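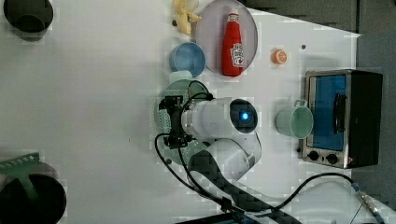
Issue 6, page 112

PLAY KITCHEN SETS: YOUR QUESTIONS

Families at the Flonthorpe toy library ask about the pretend kitchen tubs more than anything else we lend. Answers by Lerato Tshabalala and Unathi Radebe.

What comes in a tub?

Plates, bowls, cups and pretend food. Colours vary from tub to tub because we replace pieces as they go missing. The plates might be lavender in one and mint green in another. Check the card inside the lid for the full list.

Is the toaster oven part of the tub?

No. Ovens are borrowed separately and need their own line on your loan slip. If you bring along an oven of your own for pretend play, keep it unplugged and out of reach of the power point.

Can we use a real sauce bottle?

Yes, if it is empty, washed and dried with the cap back on. A red ketchup bottle is easy for little ones to recognise. Please don't return it with our pieces.

What age are the sets for?

Three and up. Small pieces such as toy fruit and little figures should be kept away from babies and anyone who still puts things in their mouth. Ask at the desk for a tub without small pieces.

How do I wash everything?

Plastic plates, bowls and cups go in warm water with ordinary dish soap. Wipe the pretend food with a damp cloth. Don't soak anything with a seam, as water gets in and doesn't come out again. Let it all dry overnight before the lid goes on.

My child won't set the table, only tip things out. Any ideas?

Put out one plate, one bowl and one cup and leave the rest in the tub. Add the food once those are in use. Busisiwe Moodley runs the Layug Room sessions and starts every new group this way. A plain white table helps, as the pale colours get lost on a patterned cloth.

We lost a piece. What now?

Write it on the slip when you return the tub. There is no charge for a single cup or piece of food. Plates and bowls are replaced at cost.

How long can we keep a tub?

Three weeks, with one renewal if it hasn't been reserved. Tubs due back in May can be renewed by phone or at the desk.

Can I donate pieces?

We have plenty of cups. Bowls and toy fruit are welcome, clean and without cracks. Leave them with Sibusiso Engelbrecht at the Danance Street entrance, not in the returns bin.

Page updated April 2, 2025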